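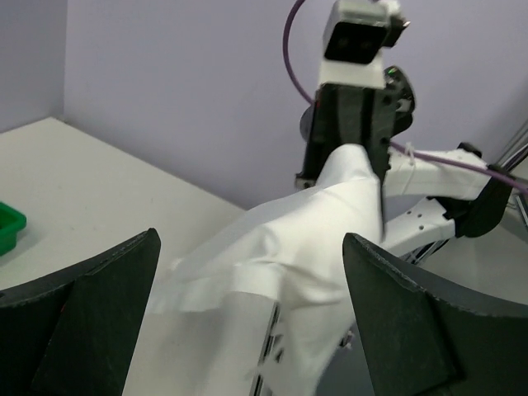 Acceptance Criteria

January 31, 2025 | By Dehghan
5 min read
Print | E-mail

The contract between Fenum and Eker defined a chore as a task that a tenant would otherwise do, performed on objects the tenant owns, with no hand entering the enclosure between start and stop. I wrote that sentence in October. It took most of a week, and I was pleased with it until the testing began.

Fenum built the cell. Eker managed apartments and wanted to know whether a kitchen could be sold with two arms in it. I was hired to say yes or no. The fee was the same for either answer, and the report was limited to 12 pages including the cover.

Task A was clearing. Task B was stacking lids. Task C was listed as "cloth, general," and I had left it vague on the theory that the machine would do whatever it could with a cloth and I would then find the word for it. The test plan allowed 300 trials in all. A trial ended when both arms returned to rest, when the clock ran out, or when I pressed the gray key.

All of it went into a logging program called Event. It had a field for outcome and a field for remarks. Outcome accepted P or F. Remarks accepted anything, and by the second day mine were longer than the contract.

Trial 9. F. Left arm picked up cloth, carried it to the right arm, released. Cloth now on right arm. Right arm continued with its own task for the remainder of the period.

Trial 10. F. Same.

Trial 11. P. Cloth placed in tray. Cloth is not folded. The contract does not say folded.

I called Fenum about trial 11. Their engineer said that placing was the task and folding was on the list for a later version. I asked what a person wanted a cloth in a tray for. He said that was a question for Eker. Eker said it was a question for me.

The lids were easier to score and took longer to watch. A thin lid lying flat on a table presents almost no edge. The gripper came down, closed, rose, and held nothing, and then it came down again at the same place. I have seen people do this with coins. A person slides the coin to the side of the table after the second try, or wets a finger. On trial 64 the left arm pushed a lid as far as the rail, and I sat up in the chair. It then brought the lid back to where it had started, and the clock ran out.

I entered F. In remarks I put: had it and did not know it had it. I deleted that, as I had no evidence about what it knew.
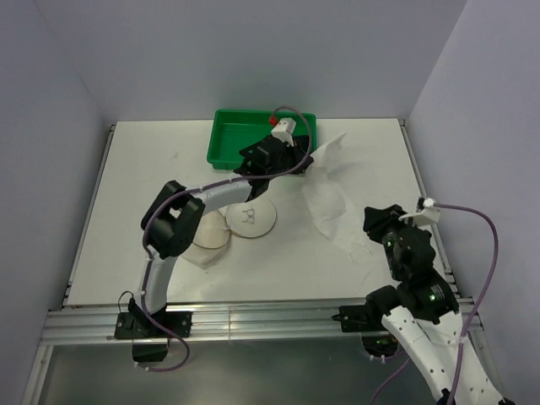 The trouble with a paper towel is that it has no shape to go back to. The software wanted a corner. It looked for one at the start of every trial, picked the highest point available, and called that the corner. When the highest point was a fold in the middle, the arm lifted the towel from the middle, and what it set down was a different towel, geometrically, from the one it had been asked to move. Then it looked for the corner again.

At home I timed myself. Counter cleared, lids stacked, towel in the bin: 12 seconds, with a phone held against my shoulder. I did it again with one hand and my eyes shut. I dropped one lid and picked it up off the floor, and I could not have told anyone how.

I did not put this in the report. There was no line for it.

By the end of the plan the count stood at 196 P and 104 F. Fenum's position was that this was a majority. Eker's position was that they had asked about kitchens. I read back through the remarks to see what the passes had in common and found that most of them came early in a session, when I had just laid the objects out. I lay things out neatly. I had set the tray square to the back wall each time without being told to, and I had dropped the towel so that a corner stood up.

I went back through the contract. No hand enters the enclosure between start and stop. It said nothing about the hand before start.

So I ran five more, outside the plan and unbilled. I emptied my coat pockets onto the table, put the tray where it landed, and threw the towel in from the doorway. I pressed start and kept my hands under my legs.

The arms came up from rest. The left one went to the tray and waited beside it. The right one found the towel, lost it, and found it again. It lifted from the middle. A parking receipt came up with the towel, stuck to the underside, and both went into the tray together.

Event asked for an outcome. I looked at the receipt for a while. It was trash, and I would have moved it eventually.

I typed P, then went to remarks, and the cursor was still there when the lights in the corridor went off on their timer.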